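3.2 Daylight in the sleeping rooms

Illuminance was logged at 15-minute intervals in the upper rooms of the Grodetton and Bonano terraces. After readings taken with the blinds down were removed, 3,138 records remained, of which 1,664 came from rooms with a single window.

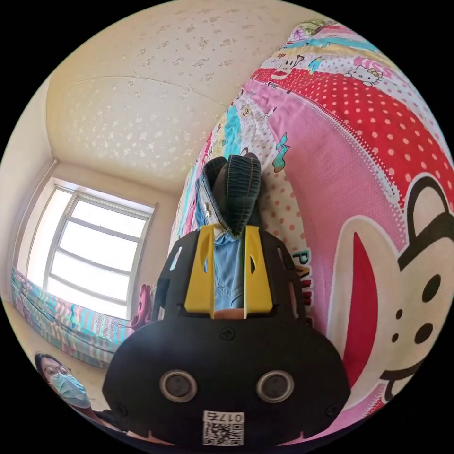
Figure 4. Bedroom with divided window and textured ceiling.

Pale ceilings raised the level at the back of the room in both terraces. The effect was weaker at Bonano, where the sills are higher and the Ruddock method tends to overstate reflected light. Bedding was left as the households had it, and its reflectance was not measured. Sensors were placed 60 cm above the floor, clear of the bed. Records from June were treated separately, as the early sunrise distorted the night-time baseline used in Section 3.1.

Shares 15 | Comments 0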